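Search tickets Search Advanced

Wuletti #122: replay error jumps on desk tasks
Opened by: Shamim Qureshi
Assigned: Daniyal Yousafzai

Shamim: Hand-held demos replay fine in the kitchen set. On the desk set, the recovered right gripper path wanders off like it has other plans.

Daniyal: Reran with head-view tracking off, marker cubes only. Drift gone in 2 of 4 episodes. The other 2 are still creative.

Shamim: So the method works half the time. Reviewers will be thrilled.

Daniyal: Suspect the glossy monitor. Head tracker may be locking onto reflections. Masking screens next, rerun Monday.
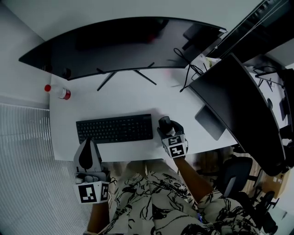 Desk set, mouse in right gripper, both cubes in view.

Status: open, waiting on rerun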